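Bench Area Inspection – Small Parts Sorting, Room 254
Site: Cluvholm
Date: Sep 28, 2019
Inspected by: Rostyslav Vakulenko
Area contact: Orest Pasichnyk

1. Exits and aisles
Door clear, opens fully – Pass
Aisle behind benches clear – Pass
Comment: Carton of spare bins moved back to the shelf during the visit.

2. Electrical
Outlet strips fixed to wall, covers intact – Pass
Cords free of cuts and tape repairs – Pass
Extension cords not chained – Fail
Comment: Two cords were joined end to end at the rear bench. Replace with one cord of the correct length. Due in October.

3. Fire equipment
Extinguisher in bracket, seal intact – Pass
Inspection tag current – Pass

4. Static control
Ground point labeled – Pass
Wrist strap tester works – Pass
Test log filled in – Fail
Comment: Log has 3 blank lines. Pasichnyk to remind both shifts. Missing readings are not to be filled in afterward.

5. Storage
Shelf load labels readable – Pass
Heaviest cartons on lower shelves – Pass
Comment: Dretmont order of 2,800 connectors is still on the pallet. Move to shelving before the next delivery.

6. Work surfaces and parts

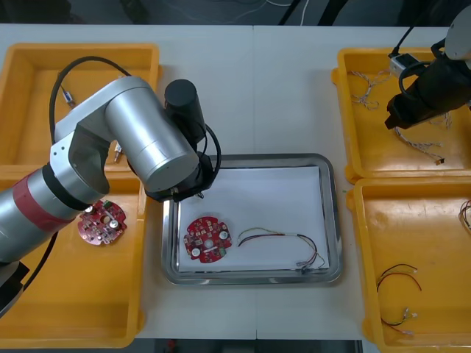 Parts control on the sorting bench was checked against the layout sheet, which calls for bins on both sides and a tray in the middle. The yellow bins stand in pairs with the steel tray between them, as required. White paper lines the tray, and the red round board and the wire harness on it can be told apart at a glance. Boards are to be held by the edge – no stacking, and no loose metal parts in the same bin. Harnesses go down without sharp bends at the connectors.

Bin labels match part list – Not checked, list under revision
Tray liner replaced each shift – Pass, per log

7. Follow-up
Items 2 and 4 remain open. Reinspection in 10 working days. Send cord receipt and a copy of the test log to Vakulenko.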